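The Working Desk, Reconsidered
Shared offices are finding that order begins with the smallest items

Saturday, June 15, 2024

When the Vuvley building opened its upper floor to tenants in January, the furniture plan was complete to the last chair. Each desk had been placed with regard to daylight, door swing and the distance to the nearest outlet. No provision had been made for what the desks would hold. Within weeks, the surfaces carried the usual contents of a modern office: laptops, chargers, spare cables, adapters, sticky notes, paper clips and the small parts that arrive in plastic bags and are never thrown away.

The condition is a common one. Office planning has long concerned itself with large objects, and the storage that accompanies a desk is generally a drawer unit designed for paper. Paper has declined. The objects that replaced it are smaller, more irregular and more likely to have a cord attached, and a deep drawer serves them poorly. A memory card placed in such a drawer in the morning may well be beneath a stapler by the afternoon.

Plundine, a workplace supply firm that furnishes shared offices, began to examine the matter last year. Its staff reviewed the contents of 437 desks across several buildings, with the consent of the occupants, and recorded what was kept within arm's reach. Writing instruments remained common. Charging equipment had overtaken them. The review also noted that occupants who owned a desktop organizer of any kind tended to have acquired it themselves, often by cutting down a shipping box.

That last observation led the firm to corrugated cardboard. The material is inexpensive, light and easily cut, and it is already present in most offices in considerable quantity. A grid of slats, notched halfway through and slotted together, will stand firmly inside a shallow box without glue. Should a compartment prove too narrow, a slat may be lifted out. Should the whole tray become stained or crushed, it may be flattened and recycled with the rest of the week's packaging.

There are limits. Cardboard does not tolerate spilled coffee, and its edges soften with handling. Heavy items, such as a full tape dispenser, will bow the dividers over time. Ban, a maker of molded desk trays, continues to recommend rigid plastic for reception areas and other places where an organizer is used by many hands. For the individual desk, however, the cardboard grid has found a following. Plundine supplied 930 of them in its first order period and has since prepared a further run of 3000.

The choice of cell size deserves more attention than it commonly receives. A grid of 20 small cells looks orderly when new, yet it excludes most chargers and nearly all coiled cables. A grid with fewer and wider openings accepts more but allows its contents to mingle. The Vaver offices, which occupy two floors of a former textile warehouse, settled on a mixed arrangement after a trial: narrow cells toward the front for clips, drives and adapters, and a wide channel at the rear for cords. Occupants were asked to leave the tray empty for one full day before filling it, in order to see where on the desk it would be least in the way. 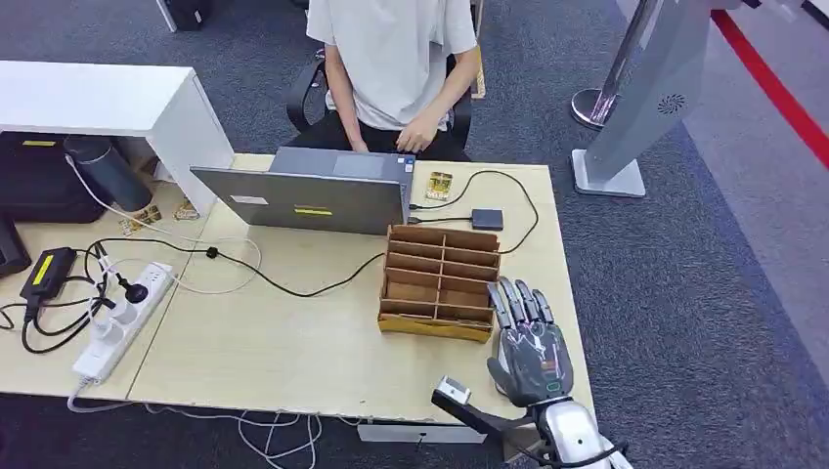
WORKSPACE: CABLES AND POWER

An organizer settles the matter of small objects. It does little for the power strip, which remains the most persistent occupant of the desktop. A strip laid across the surface takes up the space of a notebook, and each plug added to it brings a cord that must travel somewhere. Where the outlet is on one side of the desk and the laptop in the middle, a long cable will cross the working area unless it is routed along the back.

The usual remedy is to fix the strip beneath the desk or to the rear edge. Tenants at Vuvley may request a bracket for this purpose, although many prefer to keep the sockets in view — a reasonable preference where equipment is changed several times a day. In such cases the building advises placing the strip parallel to the side edge, with its cord dropping at the nearest corner, and keeping power adapters on the same side as the strip.

Adapters and hubs are best assigned a fixed position beside the laptop. Short cables are preferable to long ones, and any excess may be gathered with a fabric tie. Spare cables belong in the tray or in a drawer, coiled singly and labeled at one end.

Vuvley will review its desk storage again in January, when the first leases on the upper floor come up for renewal. Tenants who wish to exchange a tray for one with a different cell pattern may do so at the front desk.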